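Teaching by demonstration (robotics)

From Plendeck, the open handbook of automation

Teaching by demonstration is a family of methods in which a person shows a robot how to do a job, and the robot's control program is then built from the recording of what the person did. It is also called learning from demonstration, imitation learning or, in older workshop manuals, simply "lead-through." The idea is a friendly one and goes back a long way, for people have always found it easier to show a task than to write it out in numbers, and anyone who has tried to explain over the telephone how to fold a shirt will understand why.

Ways of showing

There are 3 broad ways of giving a demonstration, and most laboratories end up using more than one of them. In the first, called kinesthetic teaching, the person takes hold of the robot's own arm and guides it through the motion while the joints are left slack. In the second, teleoperation, the person stays at a distance and steers the robot with a joystick, a pair of smaller "leader" arms or a virtual reality controller. In the third, the robot stays out of it altogether, and the person does the work directly with hand-held grippers whose jaws resemble the ones the robot will use later on.

The hand-held method has become popular for kitchen, laundry and packing tasks, where a good feel for contact matters a great deal. A person working this way can feel a cloth catch or a lid give, and will slow down or press harder without thinking about it – something that is surprisingly difficult to do through a joystick. 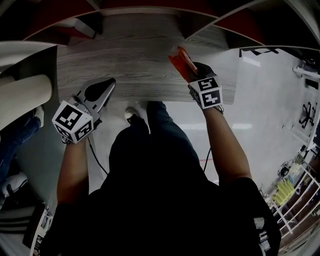 For a demonstration to be of any use, the position of each gripper has to be known at every moment. One common answer is to fix a small cube to the body of the gripper, with a square black-and-white pattern, known as a fiducial marker, printed on its faces. A camera that sees even one face of the cube can work out where the gripper is and which way it is turned, and when two faces are in view the estimate is usually steadier. Other systems rely on cameras mounted on the gripper itself, on motion sensors, or on a mixture of everything, and people in the field hold rather strong opinions about which is best.

Recording a session

A session generally begins with calibration, in which the cameras and markers are checked against one another. The demonstrator then repeats the task many times, with small changes in where things are placed, so that the finished program will not be thrown off by an object that has moved a little to one side. The Vultstead method, named for the workshop in Tremville where it was first written down, asks for 200 demonstrations of a simple task and 500 of one that needs both hands. Smaller collections are often perfectly serviceable, particularly when the demonstrator is patient and consistent.

Difficulties

The human arm bends in ways that many robot arms can't, so a motion that felt entirely natural to the demonstrator may lie beyond the machine's reach. Markers can also be hidden behind a sleeve or a tabletop object, which leaves gaps in the recording that have to be filled in or thrown away. Cables deserve a thought as well – a cable that tugs at the wrist will change the way a person moves, and the change is learned along with everything else.

See also: Nakpan notation; Gripper; Motion capture; Teleoperation

This article was last revised on 6 December 2020.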